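4. Setting the Fusier on a Table

The Fusier is a label printer, and it weighs more than a label printer should. Lift it with both hands, by the base. The lid is not a handle, however much it looks like one.

1. Pick a flat table within reach of an outlet. The cord is 90 cm long and will not stretch.
2. Peel the film off the four rubber feet. Wood tables keep a grudge, so slide nothing.

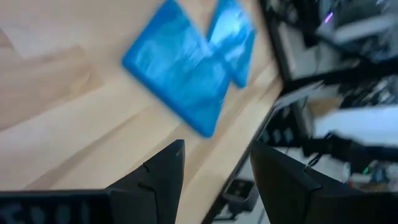

3. Open the lid and drop in a roll of Iltine labels, shiny side up. A full roll holds 595 labels, or one afternoon if children are helping.
4. Close the lid until it clicks twice. One click means it is thinking it over — press again.

Note: Other labels will fit. They will also come out slightly crooked, and Wisanance will be sad but unmoved when you call.

5. Plug in the cord and hold the green button until the light stops blinking.
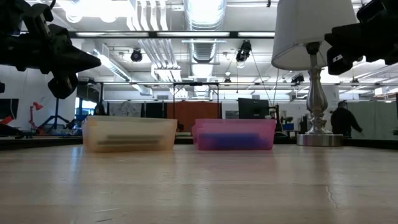 6. Print the test label. It should say HAYAT in capitals, the name of the typeface. If it says HAY, go back to step 4.
7. To save a list of names, press MENU, then STORE. Memory holds 228 entries. Entry 229 replaces entry 1 without asking.

Caution: The print head gets hot. Let it cool before cleaning, and use the dry cloth from the box. Clean it every 2000 labels, or when the letters start to look tired.

Section revised in February by Gwilym Lougher.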